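Prodthorpe Linen Store: Working Group on Towels and Folding
Minutes of the meeting held on March 19, 2021

Present: representatives of the linen store, the guest rooms, the laundry contract (Wutix) and purchasing. Apologies had been received from the pool desk.

1. Minutes of the previous meeting
Agreed as a correct record, with one change. Under item 4, "hand towels" should read "bath towels". The shelf depth given there stands.

2. Matters arising
2.1 The replacement shelf brackets have been fitted in bays A to D. Bay E still has the old pattern and takes a shallower stack. Purchasing to order the remaining brackets.
2.2 The mixed crate from the Ocampo building has been sorted. It held bath towels, bath mats and a quantity of pillowcases that belong to another site. The pillowcases have been bagged and labelled for return.
2.3 The sign on the inner door still gives the old opening hours. Carried forward.

3. Stock
3.1 The count gave 1432 towels of all sizes, of which 357 are bath towels in the ribbed weave. The count excludes anything at the laundry on the day.
3.2 412 towels were at Wutix on the day of the count. The delivery note and the laundry's own sheet agree.
3.3 13 towels were withdrawn for pulled threads or failed hems. These go to cleaning cloths once the labels have been removed.
3.4 It was noted that the Fovora order placed in August included a batch with the label sewn into the side seam. These do not stack in the same way as the rest and are to be kept in bay D.

4. Folding standard
4.1 The group reviewed the draft standard for bath towels. The present position is that three folds are in use, depending on who is on shift, and the stacks differ in height. The guest rooms have asked for one fold.
4.2 The draft sets out the following sequence:
Lay the towel flat, long side running away from the folder.
Pull both near corners out until the hem is straight.
Open out any curl at the far end before the first fold.
Fold in half lengthways, edge to edge.
Fold in thirds from the label end.
Place on the stack with the rounded fold facing out.
4.3 There was discussion of whether the label should be at the near or the far end. With the label near, it is covered by the second fold and does not show on the shelf. Agreed: label near.
4.4 A half fold followed by a second half fold was tried as an alternative. It is quicker, but the finished piece is too wide for bay E. Not adopted.
4.5 Hand towels and flannels are outside the draft and will be taken at a later meeting. Bath mats are to be stored flat, as now.

5. Table size
5.1 The square table is shorter than a bath towel laid at full length, and the near end hangs over the edge. Two views were put. The first was that the overhang is acceptable provided the near corners are held level before folding. The second was that the hem creeps while the far end is being straightened and the first fold then comes out skewed.
5.2 A longer table would not pass the inner door without the leaf being removed. Purchasing to measure the door and the recess by the window.
5.3 The small hole in the table top was raised as a possible snag point. No damage to any towel has been recorded against it. No action.
5.4 Pending a decision, the existing table stays in use. Towels are to be laid centrally, with the overhang at the near side only.

6. Laundry returns
6.1 Wutix has asked that returns be bundled by size before collection. Agreed from the next collection. Bundles are to be tied once, across the middle.
6.2 The laundry reported that towels sent down tightly rolled come back with a set crease. Rolls are to be shaken out before bagging.
6.3 Bags have been going out over the agreed weight. The linen store will hang the spring balance beside the outer door and mark the limit on it in red.

7. Any other business
7.1 The shelf labels are to be reprinted in larger type, with the size first and the bay second.
7.2 The lamp above bay B flickers. Reported to maintenance.

8. Date of next meeting
To be fixed once the door measurements are available.

Annex to items 4 and 5: striped bath towel at the folding table

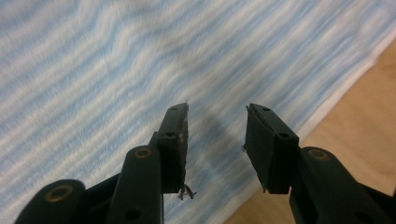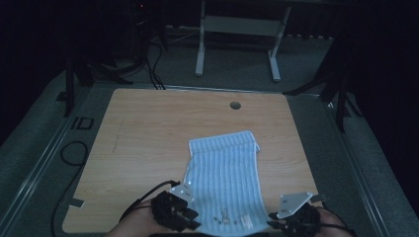 Wutix replied after the draft minutes went out that the thirds fold would suit its side as well, provided item 4.2 also says which face goes up. Its staff fold with the label face down, and a stack made up from both sources would otherwise show two different sides. It asked for the wording to be settled before the labels under 7.1 are printed, and had no comment on the table.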